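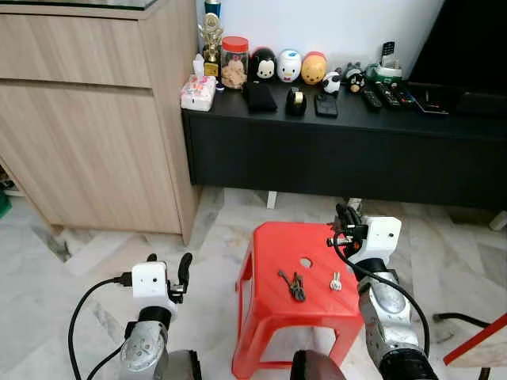
Jastedis Wall Key Cabinet

By Vetholm
Finish: gray, cream or dark green
Hooks: 20
Size: 18 inches tall, 11 inches wide
Includes: cabinet, blank tags, tag sheet, wall screws and anchors, two door keys

We've carried key cabinets for years, and most of them have been fine. Steel box, row of hooks, done. The Jastedis is the first one we've gotten excited about, and everyone in the shop who has hung one at home has ended up talking about it more than a person should talk about a key cabinet!

It's made for places that have more keys than people. A house with a garage, a shed, a mailbox, a bike lock or two and a neighbor's spare. A small office. A church kitchen. A rental with a front door, a side door and a laundry room that somebody once changed the lock on without telling anyone.

What we like about it

The hooks slide. Each row is a shallow channel in the back panel, and the hooks run along it and lock with a quarter turn. If you have one huge ring that takes up the space of three ordinary keys (most of us do), you just push its neighbors over. On the older Vetholm cabinet the hooks were riveted in place, and a fat ring meant the hook beside it went to waste.

The hooks also have a small upturned lip. You can slam the door, and if you have kids you will find out how hard it can be slammed, and the keys stay where they are.

Then there's the tag sheet, which lives in a clear sleeve on the inside of the door. Write down what each numbered hook is for, slide the sheet in, and the next person to open the cabinet can find the shed key without calling you. The sheet is printed on both sides, so you can start over when your first plan falls apart. Ours did within a week.

The door opens a full half circle and lies flat against the wall. That sounds minor until you hang the cabinet in a narrow hallway. It can be hinged on the left or the right, and swapping sides means moving two pins. No drilling.

Materials and build

Body and door are powder-coated steel, with a folded edge all the way around the opening so there's nothing sharp to catch a knuckle on. The hooks are solid brass and will darken with handling. We think they look better that way, but a wipe with ordinary metal polish brings them back if you prefer them shiny.

A thin felt strip runs down the inside of the door frame. It keeps the door from rattling and makes closing it a nice, soft sort of thud.

The lock is a simple cam lock. It will keep honest people and curious toddlers out. It isn't a safe, and we wouldn't store car keys for a dealership in it. For that kind of job look at the Vetholm Tasamano, which has thicker walls, a better lock and a price to match.

Putting it up

You'll need a drill, a Phillips screwdriver, a pencil and a level. The paper template in the box shows the hole positions at full size. Tape it to the wall, level it, mark through the crosses and put the template away somewhere in case you move.

The supplied anchors suit regular drywall. On brick or block, use masonry anchors, which are not in the box. Try to catch a stud with at least the top pair of screws if you plan to fill every hook - a full cabinet is heavier than you'd guess.

Hang it at a height where the shortest regular user can read the tag sheet. And leave the cabinet door keys somewhere other than inside the cabinet. We keep one in a desk drawer and one at a different address.

Sorting your keys first

Do this before you pick a cabinet size. Get every key you own out of every drawer, bowl and coat pocket, put them all on a table, and go around trying doors. It takes an evening, and it's strangely satisfying. Keys that fit something get a tag right away, while you still remember. Keys that fit nothing go in an envelope with the month and year on the front. If nobody has missed them by the following February, say, out they go.

For numbering, we suggest going by place and leaving gaps: top row for the house, second row for outbuildings, third for vehicles, bottom row for other people's keys. Tagging by number only, with the meaning written inside the locked door, also means a dropped key doesn't announce which door it opens.

Tags and extras

The tags in the box are soft plastic with a paper insert under a clear window. Ballpoint works well and pencil fades. If you have a label maker, the narrow tape fits the window neatly.

Replacement tags come in mixed colors or all white. For a school or a big workshop, the bulk box holds 300, and at that point you'll want more than one cabinet. Two of them can be mounted side by side with a finger's width between, provided you hinge them in opposite directions.

The Fragkou tray is a shallow steel shelf that hooks under the cabinet and comes in the same three finishes. It's meant for mail, sunglasses and whatever else you empty out of your pockets at the door. It's sold separately and needs no extra holes. We put one on the shop cabinet to see if we'd use it, and now it's where all the pens go.

Care

Wipe with a damp cloth. Skip the abrasive cleaners, especially on the dark green, which shows scratches sooner than the other two. A drop of light oil on the hinge pins once a year keeps the door quiet.

Good to know

The cabinet is for indoor use. A covered porch is still outdoors as far as the lock is concerned.

Replacement door keys can be ordered using the code stamped on the face of the lock. Write that code down when you unpack the cabinet and keep it with your house papers.

The cream finish is warmer than it looks on most screens. Ask us for a paint chip if you're matching a wall - we're happy to mail one.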